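Peer mentoring for new supervisors opens its second year in Stadstead

19th July

Signups are open again for the Flunomell peer mentoring program, and if the first year is anything to go by, the places will go fast. The program pairs people who have just been put in charge of a team with people who did the same thing a few years back and still remember how strange the first months felt.

Last year 210 people applied, from warehouses, clinics, offices, two school kitchens and a bus depot. That was far more than anyone at Sonarard, the Stadstead training company that runs it, had planned for, and a good many had to be put on a waiting list. This year there is room for more pairs, and a second meeting place in Matlala means people on the east side no longer have to cross the river after work.

The basic idea hasn't changed, and we're glad. Each pair meets every other week for an hour. There is no workbook and no test. The newer supervisor brings one real thing from the past two weeks: a schedule that fell apart, a good worker who has gone quiet, a meeting that ran long and settled nothing. The mentor listens, asks questions and shares what they tried in a similar spot, including the times it went badly. At the end the pair writes down one thing to try before they meet again. That's it!

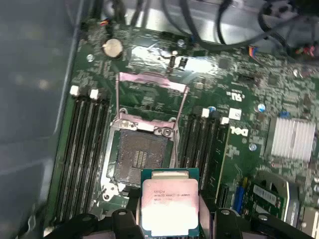
What's new this year

The biggest change is the group evening. Once a month, all the pairs in each location come together for a shared supper and a topic picked by the people in the room. The first round of topics is already up on the program page, and it's a lovely mix: giving feedback to someone older than you, running a short morning meeting, saying no to your own boss, and what to do in the week after you lose your temper.

There is also a shadowing day. New supervisors can spend half a shift at a mentor's workplace and watch how another team handles a handover or a busy hour. Several people asked for this last year, and those who arranged it on their own called it the best part of the whole thing. One supervisor from a packing line spent her half day in a hospital laundry and came back with a whiteboard system that her team is still using.

Mentors get more support too. In year one they had a single welcome evening and were then mostly left to it. Now there are five practice sessions before the pairs are matched, with plenty of time spent on the hard skill of keeping quiet while somebody else thinks. (Harder than it sounds, as most of us in the newsroom can confirm.)

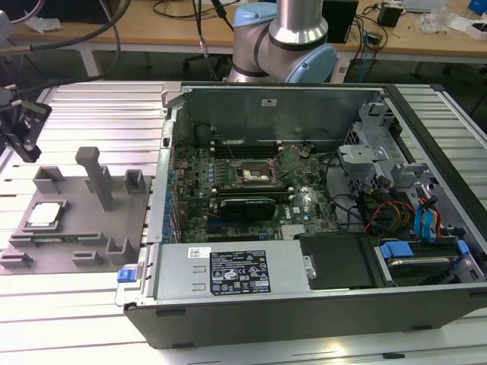 A desktop tower with its side panel off and the CPU socket empty.

Who can apply

Anyone who has been leading a team for less than two years and works in Stadstead or Matlala. The team can be tiny. Shift leads, acting supervisors and people running a crew without the job title are all welcome, and so are those in clubs and community groups. You don't need your employer's permission, though many employers have been happy to give the hour as paid time.

Mentors need at least five years of leading people. A senior job isn't required, and Sonarard says some of last year's most requested mentors were crew leads who had never worked in an office. If you have made a few mistakes and can talk about them without getting prickly, please think about it. Mentors are what the program is short of right now.

Taking part is free on both sides. Applications take roughly 11 minutes on the program page, or you can fill in a paper form at either library. Matching is done by hand, with a short phone call to each person, and the first meetings are set for October. Pairs that don't click can ask for a new match after the second meeting.

For everyone who missed out last year, your name is already near the top of the list, but you do need to confirm that you still want a place.

Comments

I was in the first group and I'm still having coffee with my mentor every month. Went in thinking I had to have all the answers by lunchtime. Sign up!!
Reply

Is the Matlala location close to a bus stop? I finish at 6 and don't drive.
Reply

Yes, the 5 goes right past it.
Reply

Shadowing day sounds great. Would be even better if it worked for night shift. Half of us new leads are on nights and these things are always in the evening.
Reply

Sent in my mentor form this morning. Nineteen years running kitchens and this is the first time anybody asked me to do something like this, so I'm pretty excited.
Reply

Does coaching a youth team count toward the years for mentors?
Reply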